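The repair counter at Larcombe opens at nine, and by half past there is usually a queue down to the chemist's. Rajeshwari Iyengar has run it for 18 years. Most of what comes in is small: a brooch pin, a watch strap, a clasp that won't stay shut.

She charges by the job and writes the price on a brown envelope before any work starts. Rings take longest. November is her busiest month, when people want things back for Christmas and leave it late.

Radoslava Bednárik, who trained in Lultden, joined her two years ago and does the soldering. She would like to take on an apprentice. The college course at Alva has 20 places and fills them every year, but few of its leavers stay in repair work.
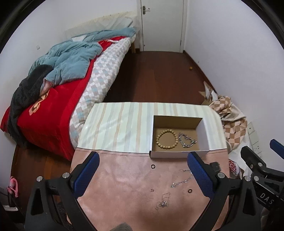

A tangled silver chain on a pink surface.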